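Godance Maker Help > Robots and Automation > Home builds

Two arms, one tray, and a wrist camera that falls in love with crumbs
Asked by Hallasov, 14 posts, member since May

I have spent the better part of a winter building a two-arm cell at the end of our shared workshop, and I would like to ask for help before I start speaking to it in a tone I'll regret.

The setup is two small arms bolted side by side on one aluminum rail, facing a walled-in work surface. The job is to find a part in a yellow plastic tray, pick it up and put it in a wire basket on the back wall. A child of three could do it and would want a snack afterward. My cell does it fine for the first 40 or so cycles after I calibrate, then starts grabbing at nothing. The arm goes down to the surface with great confidence, closes its fingers on a bit of white crud next to the tray, and carries this treasure up to the basket.

My log has 3,351 pick attempts in it. Of those, 121 were on crumbs, specks or plain stone pattern. I looked at every one of them, which tells you what kind of winter it was.

Things I have tried:
Lowering the exposure on the wrist camera. It now misses real parts too.
Raising the confidence threshold. Same result, slower.
Retraining with more pictures. Better for an evening.
Moving the tray a little to the left. I don't know why I did this.

The surface is a dark stone-look sheet that I picked because it was on sale and I thought it looked classy. The walls are a lighter version of the same idea. Is that my problem, or is it the camera, or is it me? I would prefer it to be the camera, as I can send the camera back.

Both arms are calibrated against the rail, and the fixed camera over the cell agrees with the wrist cameras to within a couple of millimeters. Software is the Essien picker, stock settings apart from what I said above. Pictures are at the bottom of the page.

Posted by Clerurach
Marked helpful by the asker

It's the floor. Sorry. I know you liked the floor.

A detector that works on contrast is going to have a rough time with dark stone that has white veins all over it. You trained it to look for small light things on a dark background and then gave it a background made of small light things. The crumbs are just the ones that also happen to be three-dimensional, so they win.

In order of how much they'll annoy you:

1. Clean the cell. I don't mean blow it off, that moves the mess from the middle to the corners and it walks back. Vacuum with a brush, then a damp cloth. Do the grooves in the rail too, because that's where it all lives.

2. Mask everything outside the tray. If the parts only ever start in the tray, the picker has no business looking anywhere else. In Essien this is the region setting, and it's off by default for reasons known only to whoever set the defaults. Tie the region to the tray's position in the fixed view, so you can keep moving it left when the mood takes you.

3. Cover the surface. Plain matte mat, one color, no pattern. Mine is a gray kitchen drawer liner and it has held up better than several of my motors. Avoid anything glossy. While you're at it, the inside of a shiny tray will throw reflections as well, so line that or scuff it with fine sandpaper.

4. Only then retrain. Throw out the old background shots or it will go on remembering the marble.

Your drift after 40 cycles may be a separate thing. Look at whether your cables are tugging at the wrist as it swings. Slack that seems fine when the arm is parked can go tight at full reach. Run one arm through the whole move at a crawl and watch the cable, not the gripper.

Posted by workbench_owl

get a better camera. i had this with a cheap one and bought a better one and it went away. also are you sure the arms are bolted down

Posted by Hallasov

Yes, they are bolted down. Thank you both.

Region setting is on now and the false picks outside the tray have stopped, so the marble gets to stay until I find a mat I can stand to look at. The cable tip is next on my list. I've ordered the drawer liner for the tray.
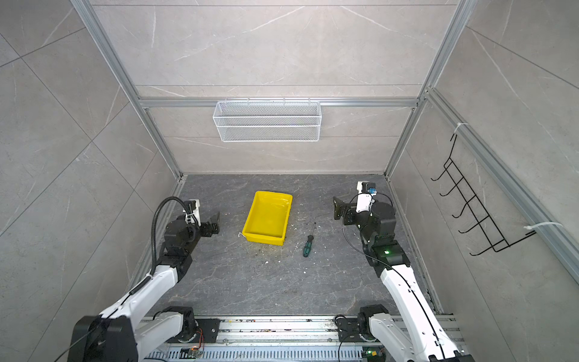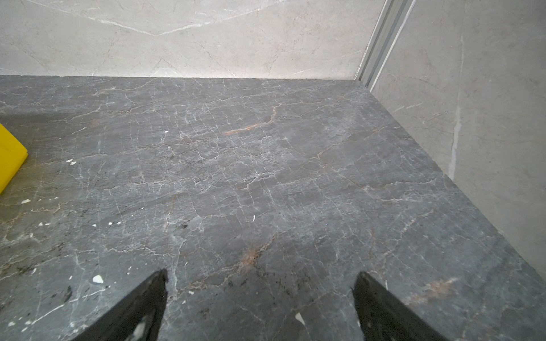
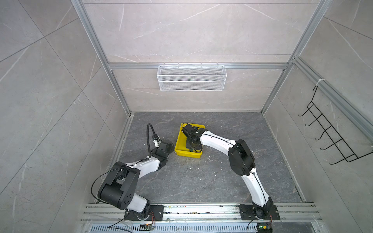

The cell, with the marble-pattern surface and some of the white bits mentioned in the question. The second one is the close view between the gripper fingers.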